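What should I ask to see at a robot open day? (household robots, clothes handling)

Rindcombe Community Help > Days Out and Demonstrations

Posted by quiltingmarge

Hello all, and sorry in advance for the length, I do tend to go on. The Galtar workshop is having its open day again in July and my sister and I have put our names down for the household session, the one where they have the robot working with clothes in a bedroom.
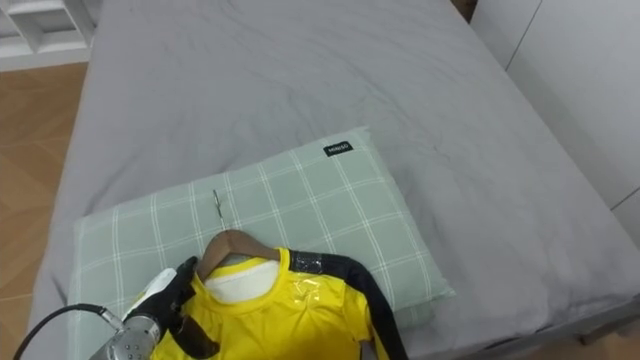 I have never been to anything like it. I ran the alterations counter at a dry cleaner's for most of my working life, so fabric I know, but machines that handle fabric are a mystery to me. My sister is mainly going for the cake (she says so herself). The sign-up note says we get 40 minutes in the room and that visitors are welcome to ask questions, and I know perfectly well that I will get in there, go quiet, and think of everything I wanted to say on the drive home.

So, for those of you who have been: what is worth asking? Is it all right to ask them to do something over again, or to try a different garment? I have a linen blouse that wrinkles if you so much as look at it and I would dearly love to see what a robot makes of it, but I don't want to be a nuisance. And is there anywhere to sit? My sister's knee is not good.

Thank you kindly, and any tips on parking would be welcome too.

Posted by Tài Tăng

Hi Marge, you are going to have a lovely time, and please don't worry about being a nuisance. I went to the last one with my father and my two nephews and we asked a great many questions between us, some of them very silly, and everyone there was patient with us right to the end.

First, the practical things. Parking is behind the building and it fills up early, so if you can get there before the doors open, do. There were folding chairs along the hallway and a couple inside the room, and if you mention your sister's knee at the front desk they will put one aside for her. My father had one the whole time and was very pleased with himself. Wear flat shoes, as there are cables taped down in the corridor.

Now, what to ask. With your background I think you would enjoy the clothes part more than anyone. In the picture on the session page the shirt is still on its wooden hanger, laid out on a pillow on the bed, and the gripper is right up at the collar, and I would start exactly there. Ask how it decides where to take hold. I asked that and got a long and very interesting reply about necklines. A ribbed collar gives it an edge to find, whereas a big flat stretch of cloth gives it very little to go on. You probably knew that already from your own hands!

Then ask what happens when it misses. I would say this is the best question of all, and I only thought of it because my younger nephew blurted out "does it ever drop stuff?" Yes, it does. The woman running our session (she was from the Mustari group, who look after the software) was perfectly open about it and told us what it had struggled with that same morning. We learned more from that than from the talk.

Some others I wish I had written down beforehand:

How much of this is it doing by itself, and is a person steering any of it?
How many times has it practiced with this particular garment?
What would happen if you turned the shirt over, or put it somewhere else on the bed?
How hard does it squeeze, and could it mark something delicate?
Who can stop it, and how?

On bringing your blouse – bring it, but ask before the session begins, once they have started they like to stick to the order of things. Ours let a gentleman try his own scarf at the end, and it took a few goes, and people clapped.

One more small thing. It is slow. My father kept leaning over to tell me he could have done the whole laundry basket by now, and he could have, but I found that once I stopped waiting for it to finish and just watched the fingers, the time went by very pleasantly. Stand on the side nearest the gripper if they give you a choice. From the far side you mostly see the arm.

Oh, and the cake is good. Tell your sister the lemon goes first.

Posted by hank_b

It's fine. Bit crowded. They had 60 people through when I went and the room isn't big. Ask what it costs, they told us they couldn't say yet. Restrooms are upstairs.

Posted by papertrail

I'd go along with nearly all of what Tài wrote, though I'd be a little careful with the chair advice. The year I went they'd run out of chairs by the second group, so call ahead if your sister truly needs one. There's a number on the back of the Rindcombe newsletter.

The only thing I'd add on the questions is to ask about the clothes themselves. I teach sewing to beginners and I was curious whether they always used the same few pieces. The young man from Trịnh, who do the hands, brought out a whole tub of things to show us, T-shirts and sweaters and a slippery lining fabric that he plainly hated. He let us feel each one and guess which would give the most trouble. I got the lining right and was hopelessly wrong about a knitted vest, which I'd have thought was easy. I would love to know what you'd have guessed, Marge, after all those years at the counter.

Do ask about buttons as well. I forgot to, and I've been wondering ever since.

Entry was 2 dollars for us, cash only, and that included the tea.

Posted by quiltingmarge

Oh, thank you all so much! I have copied the questions onto a card for my purse, and I've added the buttons one for papertrail and will report back. I'll call about the chair tomorrow. The blouse is coming with us, washed and folded, and I will ask nicely at the start. My sister would like it known that she prefers chocolate.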